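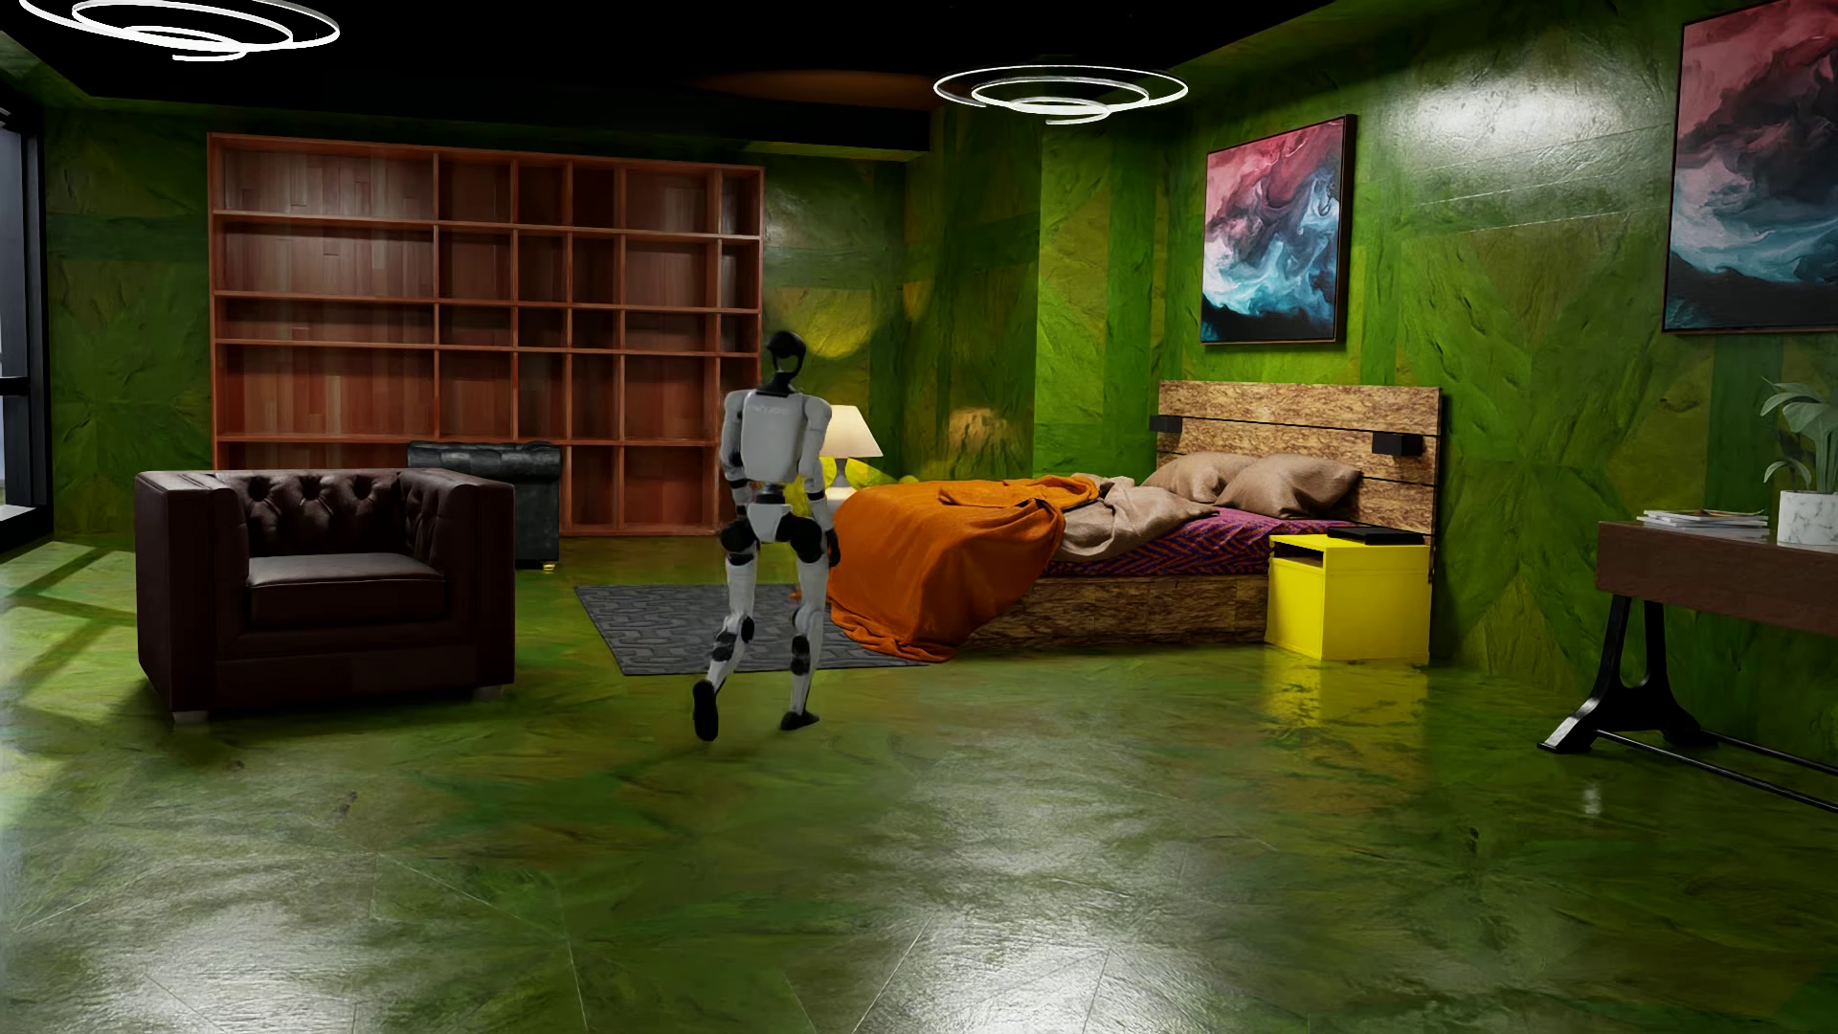
Out and About | Lab visits

I went along to the Uditell open day in February, mostly because Foden is only two stops up the line from me and there was a promise of cake. I'm so glad I did!

The bit I'd really come for was Pokudia, their walking and planning software. They run it in simulation first, in made-up rooms with made-up furniture, and the bedroom was my favourite (orange blanket, bright yellow nightstand, a great big bookcase with nothing on the shelves — I want to meet whoever picks the colours). The humanoid strides about in there while the planner works out where each foot goes next. Shiny floors and rugs are a pain for the perception side, apparently, so they swap the floor textures over and over and run the same walk again. It gets through 900 walks a night, which made my head spin a bit.

We had 4 desks to wander between and I spent far too long at the replay one. You drag a slider back and the planned footsteps pop up next to the ones it took, and I could have played with that all afternoon.

The talk in the Cadwaladr room started at 2 and ran over — lots of questions about stairs, not many answers yet. The cake had gone by the time we got out, but I'd go again like a shot.

Contact | © Out and About | Back to top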